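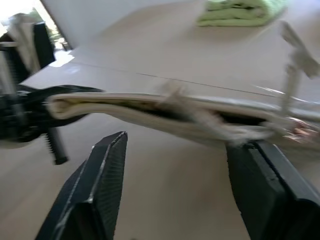
Mwanaisha Khaemba wrote:
The standard in our building is to fold all hand towels lengthwise twice before storage. I would ask that any alternative be tested on a full shelf before it is recommended to other members.

Imogen Wragg wrote:
With respect, the double lengthwise fold is suitable for thin cotton only. Thick towels folded in this manner spring open on the shelf. At the Prekberg guest house we fold once lengthwise and then in thirds, and we have used this method for 600 towels since December.

Mwanaisha Khaemba wrote:
Thirds produce a bulky edge. Our cabinets at Nisari have narrow shelves, and a stack folded in thirds prevents the door from closing.

Snædís Damgaard wrote:
May I ask whether either party irons before folding? Our policy prohibits ironing of towels, as it flattens the loops. We smooth them by hand on a table.

Imogen Wragg wrote:
We do not iron. Towels are shaken out and folded directly from the dryer.

Kyu-ri So wrote:
I must disagree on one point. Shaking does not correct a hem that has shrunk. In such cases the long edges will not meet, whichever fold is chosen. We align the hems at one end and accept the difference at the other.

Mwanaisha Khaemba wrote:
That is not acceptable for guest use. Towels with shrunken or frayed hems should be withdrawn and reissued as cleaning cloths.

Kyu-ri So wrote:
Our replacement budget does not permit this. Frayed threads are trimmed, and the towel is returned to service.

Snædís Damgaard wrote:
Could Ms. Wragg please provide the finished width of a towel folded in thirds? Our shelves are to be refitted shortly.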